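Why Does a Fan Make You Feel Cooler?

By the Portela Science Desk
May 24, 2018

An electric fan is a machine that moves air. It has three main parts: a motor, a set of blades and a guard.

The motor turns the blades. Each blade is set at an angle, so it pushes air forward as it spins. A small desk fan on a low setting may turn 600 times a minute.

Moving air carries heat away from your skin. It also helps sweat dry, and drying sweat takes heat with it. The air in the room stays at the same temperature — a fan left on in an empty room cools nothing.

The guard keeps fingers away from the blades. Many guards are made of thin wires that spread out from the middle like the spokes of a wheel. Air passes through the gaps easily. Never push anything between the wires, even when the fan is switched off.

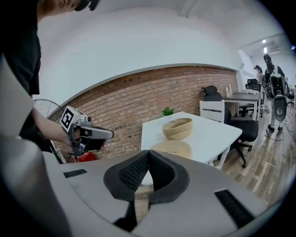 Why do fan blades collect dust?
Air always has some dust in it. The blades meet a lot of air, and a little of the dust sticks each time. An adult should unplug the fan before cleaning it.

Contact Portela | Copyright Portela 2018 | Back to top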